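Print this page
E-mail this to a friend

Wanted: people who will fold laundry with a gripper in each of our versions and tell us which one they hated

Hi! I run the gripper trials at Rirnex, a small outfit that makes hand-held grippers and the controllers that go with them, and I need people in and near Ilarstead who have a bed, a pile of clothes and some free time in June. You don't need to know anything about robots. I'd almost prefer that you didn't, since people who build these things tend to forgive them too much. 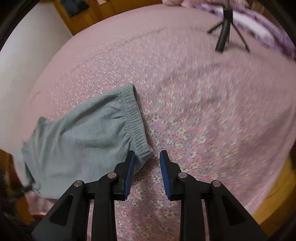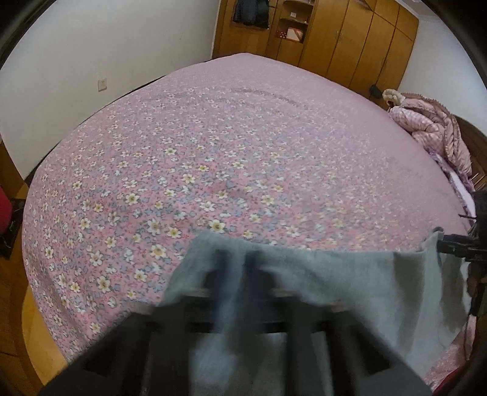 We're comparing 4 finger designs on soft stuff, the kind of thing that lives in a bedroom: shorts, T-shirts, pillowcases, socks if you're feeling brave. The fingers all go on the same black body, so what you're judging is the tips and how they close. My own favorite (please don't let that sway you) is the ridged blue pad, the one going for the elastic waistband on the pink flowered bed. Waistbands are where I've seen the most arguments so far. One tester swore you have to come at the gathers head-on, another always slid in from the side, and I'd love to hear from people who'll try it both ways and write down what bugged them.

The study is called Trelberg, for reasons that were funny at the time, and it works like this. You come by our workshop and pick up a kit. I'll show you how to swap the fingers, which takes one small screwdriver and a little patience, and then you take everything home. You do 5 sessions on your own bed, at whatever hour suits you. In each one you pick up, move, turn over and fold the same clothes, first with one set of fingers and then with the next. After every set there's a short sheet to fill in: did it slip, did it pinch up the bedspread along with the shirt, did your wrist get tired, would you throw it out the window. That last one really is on the sheet!

The bedspread question matters a lot to me, by the way. A finger that's great at grabbing a thin T-shirt is often great at grabbing the sheet under it too, and I can't get a feel for that on the workshop bench. So please use your ordinary bedding, wrinkles and all. Don't iron anything for me.

Who I'm looking for:

Adults with any size of hands. Small hands especially, as nearly everyone who has tried it so far has big ones and I'm worried the trigger reach is off.

Lefties, yes please.

People who fold a lot of laundry in real life and have opinions on how it should be done.

If you have wrist or thumb trouble, write to me first and we'll talk it over. I won't send you home with something that's going to hurt.

What you get: 51 dollars for each finished session, paid when you bring the kit back, plus coffee when you pick it up and again when you drop it off. If you stop partway you still get paid for the sessions you did. You'll also get a copy of the results in plain English, with the numbers in a table at the end for anybody who likes that sort of thing.

The kit records while you work, so clear away mail, family photos and anything else you'd like to keep private before you start. Let the rest of the household know too. You can ask me to delete a session later and I will, no questions, and you keep the money for it.

One more thing. There's a second round planned with the Mahlangu controller, where the same fingers go on an arm and somebody has to sit next to it and steer it through the same pile of clothes. I'll be offering those seats first to people who did the home sessions, but you're not signing up for it now and you can say no.

To join in, use the e-mail link on this page and tell me which hand you use, what sort of bed you've got, and the most annoying piece of clothing you own to fold. Fitted sheets count. Mornings before 10 are best for pickups, but I can stay late if you work days, so just say what you need and I'll write back with a time.

Print this page
E-mail this to a friend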